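Notebook, May, morning
Sourdough rye trial for the Nusenholm bakery

I came in at six to look at the overnight starters. Both jars had risen well, but the one with Karamanlidis flour smells more like vinegar than I want. The Netel flour is milder and a little sweet. I wrote the names on the lids this time, so we will not repeat the confusion from the last batch.
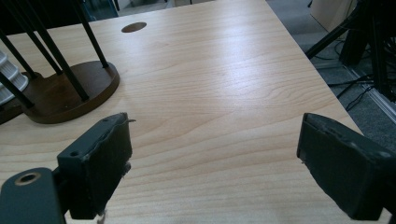
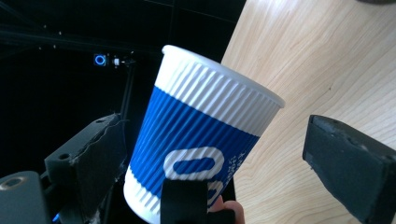 The main question for this week is how much water the rye can take before the loaf becomes gummy inside. My first dough was too stiff and it cracked on the side in the oven. The second was better, but when I cut it after three hours the knife came out sticky. Remedios Fajardo told me I must wait until the next day to cut rye, and I think she is right, although it is difficult to wait when the customer is asking. For measuring seeds I would like to use a paper cup, the ribbed kind with the blue band, because the ridges give a good hold when the fingers have dough on them. I must weigh one full cup of sunflower seeds first and write the grams here.

Oven: the left side is still hotter. I turned the tins in the middle of baking and the color was more even. The Flirico thermometer and the oven display do not agree, the display is always higher. I trust the thermometer for now.

Salt: I kept it the same in both doughs. Remedios finds the bread a bit flat and wants more caraway instead of more salt. I am not against this, but please not in the same trial as the water.

To do:
Feed both starters before lunch.
Ask Netel if they have a coarser rye.
Bake two loaves with the wetter dough, leave them in cloth until tomorrow, then cut.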